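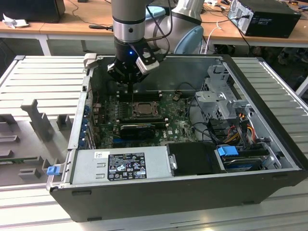

Methods & Protocols

Aligning viral genomes on a desktop workstation

26/10/2018

3 comments | 22 shares

This tutorial covers building a multiple sequence alignment from published flavivirus genomes and checking it for positions where one lineage differs from the rest. It assumes a Linux machine, a working command line and basic familiarity with FASTA files. No cluster access is required.

1. Collect the sequences

Download complete or near-complete genomes only. Partial records inflate the gap count at both ends and make the later trimming step unreliable. A set of 40 genomes is enough for a first run. Include at least one outgroup from a related virus.

Save everything to a single file named input.fasta. Headers should contain the accession, country and collection year, separated by underscores. Remove spaces, brackets and colons, as several tree programs truncate or reject them.

2. Filter

Discard any record with more than two per cent ambiguous bases. Collapse identical sequences and keep a list of the accessions removed. Lab-passaged strains should be labelled as such in the header; adaptive changes picked up in cell culture are easily mistaken for changes that arose in the field.

3. Align

Translate the open reading frame first, align the amino acids, then map the nucleotides back onto the protein alignment. Aligning nucleotides directly will sometimes place gaps inside codons. We use Midilia for the translation and back-mapping steps and Flokden as the aligner, both with default settings. Allow up to 20 minutes for a set of this size.

If the aligner stops without an error message, check available memory before changing any parameters.

4. Inspect by eye

Open the alignment in a viewer and scroll through the whole length. Look for:

- single-base gaps in the coding region, usually sequencing errors
- one sequence out of step with its neighbours over a long stretch
- a premature stop codon

Realign after each removal. Trim the untranslated regions separately – they evolve under different constraints and should not be analysed with the coding sequence.

5. List the substitutions

Export a table of variable amino acid sites, numbered from the start of the polyprotein. Note the mature protein and local position in additional columns, as papers differ in which numbering they report. A substitution fixed in an outbreak lineage is a candidate for laboratory work and no more than that. Shared ancestry alone will produce many such sites.

Archive the input file, the removal list and the program versions together with the final alignment.

Share this page | 3 comments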